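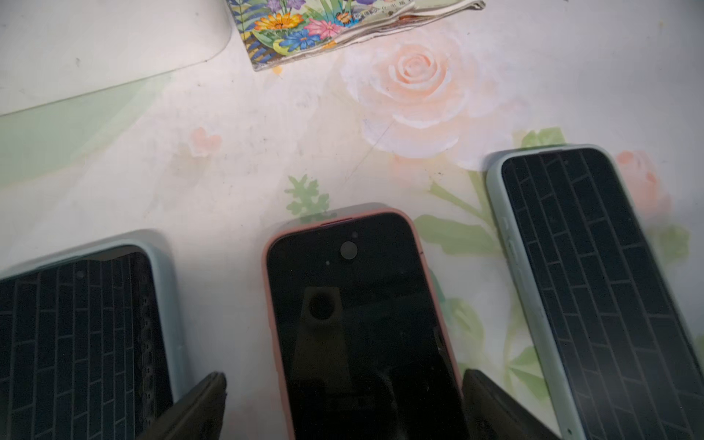

Merkik, April

Gripper week. Finally. Two sets of fingers to compare and the same boring job for both: get hold of a phone, plug in the charger, unplug it, put it down where it was. Sounds like nothing. Try it with a flat slab in a rubbery case on a soft printed cloth.

Set one is the stock fingers. Set two is the Qiu ones Dehua Cao ordered, 50 bucks a pair plus postage. Wider pad, stiffer, a bit ugly. Stock ones grip fine on the long sides but they twist when you push a plug in. Qiu ones hold straight but hate the side buttons, kept waking the screen up.
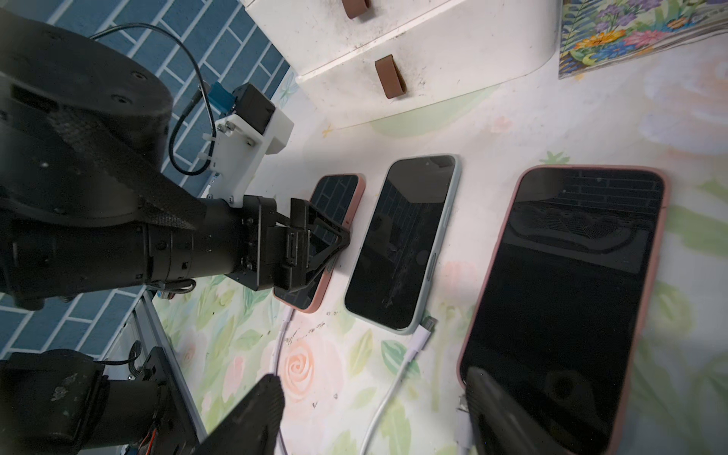 Fingers up against the small phone, wrist cam on its printed bracket.

Camera cable still bugs me. Rerouted it twice, might just buy a shorter one. Anqi Pan says leave the slack or the wrist will yank it out at full rotation, and she's probly right, she's pulled out more of them than I have.

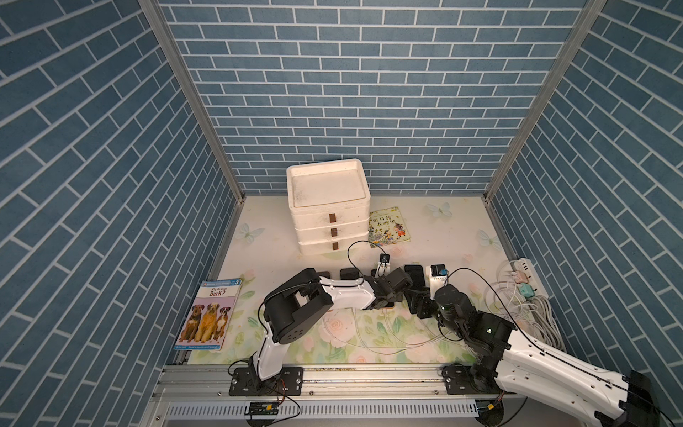

Controllers next. I've been on the Eketti box since summer and wanted to give the Grastosgate one a fair go. Both arms sit on the same rail so a swap is quick, four bolts and a plug. Eketti is smoother at low speed, no question. Grastosgate gets you a better log but it stutters if both grippers want to be in the same spot, and with the phones bunched in the middle like that they always do. Loose white cables lying between the arms don't help the planner either. Paid 1,500 for one and 2,000 for the other, not saying which colour my face went.

Log from the long run came to 3,359 lines. Read maybe half. Most of the errors are the left arm overshooting on the aproach, then correcting, then overshooting back.
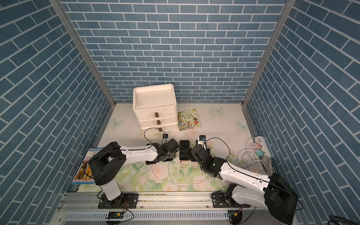
So I dropped the gain and it calmed down a fair bit. Stock fingers on the left for now, Qiu on the right, see how that goes. Silicone tape to try next if the parcel turns up.

Filed under: Grippers, Bench notes
Shares: 6 | 3 comments

Yaqin Cui
Did you try the Qiu pads at lower force? Mine stopped hitting buttons after that.

Haoran Cheng
what tape are you getting, the stuff I used left gunk on everything

Jianguo Ye
Would love to see the stutter in the log if you can post that bit. Same favour for the Eketti if you've kept one.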